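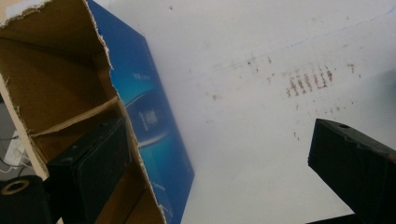

Tamsel wrote that a parcel sent back to Dutby should go in a new carton, always, even if it costs 2 more at the counter. I do not fully agree with this, so I ask it openly. I must return a Lehner desk lamp and the old carton has a rip on one side. Is strong tape enough, or will they refuse it?

Posted 2025-03-01 by marl_k

oldfen
Tape is OK. I did it in November with a Narex chisel set and they took it.

Prondirstead_Post
It depends on where the rip is. If it goes through a corner, the carton has lost its strength and tape will not bring it back. If it is only in a flap, close it with wide tape on both faces. Cover the old labels also. My parcel went to the wrong depot one time and was away for 21 days. Please write the return number inside too, on a piece of paper.

tamsel
I still say new carton. A lamp has glass.

Related
Return label will not print
Who pays if the parcel is late?
Narex spare handles, where to order

Contact | © Dutby Help Board | Back to top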